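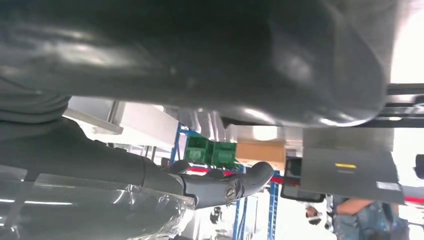

Search this site Enter keywords Go

Robots on the floor: your questions, my answers

12 Nov 2024 | By the Hundon floor lead

Print this page | E-mail this page

I've been getting the same questions in the break room, in the parking lot and once through the restroom door, so I'm putting the answers in one place. I run second shift at Hundon, I picked orders by hand for years, and I'm not in sales!

Are we losing jobs over this?

No one at Hundon has been let go because of the robots. We did leave three open picking jobs unfilled in July, and I'd rather you hear that from me. Anyone who wants to stay a picker can stay a picker – the small and weird stuff still needs hands, and there's plenty of it.

What does the robot do all day?

It handles the repeat work on the Zapata orders, mostly moving parts between bins and cartons. It's got an arm and fingers, and it's slower than a good picker on a good day. Where it wins is hour seven, when my back used to quit (ask me about my back sometime, I've got stories).

Do I have to work next to it?

Only if your station is in that part of the building. Stay outside the floor markings while it's moving. If you need something from inside, hit pause on the Rustus screen, wait for the steady light, then go in. Please don't reach past the arm to grab a carton, even if you've done it before and it was fine.

What's Rustus, anyway?

The program that hands out the work. It used to be a clipboard and me yelling. Now the list pops up on the screens for robots and people both, and you can swap a task if you've got a reason. I was grumpy about it for a month and now I'd miss it.

Is it recording me?

It has cameras so it can see what it's picking up, and yes, people do end up in the picture sometimes. The footage doesn't go in your file and supervisors can't pull it for attendance or break times. That's in the written policy, section 416 of the handbook, and you can ask me for a copy.

Can I learn to run it?

Yes, please do! Hostico teaches the operator class here on site, on the clock, with full pay. You don't need a computer background. Sign up on the sheet by the time clock.

Does the operator job pay more?

It does, by 100 dollars a month once you've passed the class. I think it should be more and I've said so upstairs.

What if it drops something or just stops?

Pause it, call extension 1140 and leave the part where it fell. You won't get written up for stopping it. I stopped it twice my first week for no good reason at all and I'm still here.

Print this page | E-mail this page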